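I don't trust dish racks. Every one I've owned has promised to save space and then eaten half the counter, and the last one rusted before March was out. So when Shamim Naqvi told me to keep my plates standing up in a wire rack full time, no cupboard, I said fine, 5 weeks, and then I get to complain.

Plates in their wire rack, and one blur.

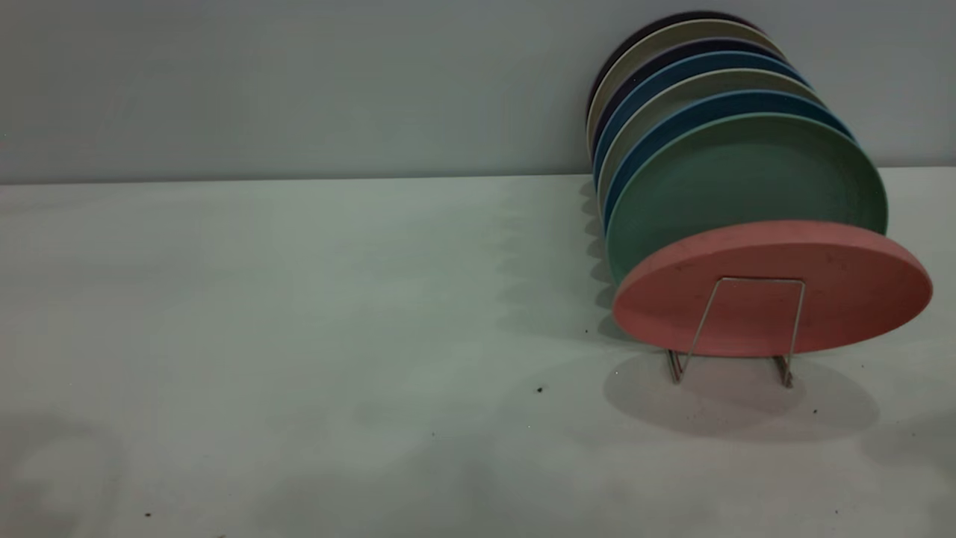
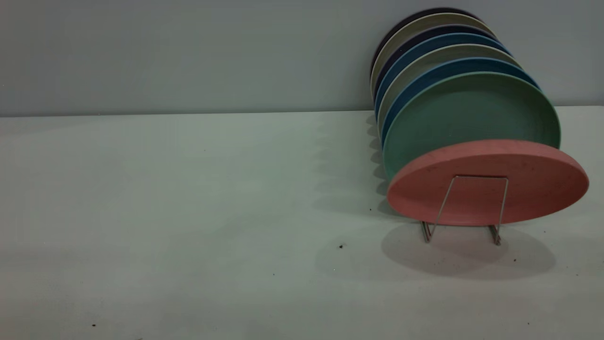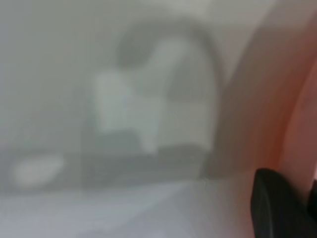
My complaint is dust. She says you use them too often for it to settle. Maybe she does. I eat off the same two plates and the ones at the back just wait for company. I'll give it until the end of the month, then I'm clearing a shelf.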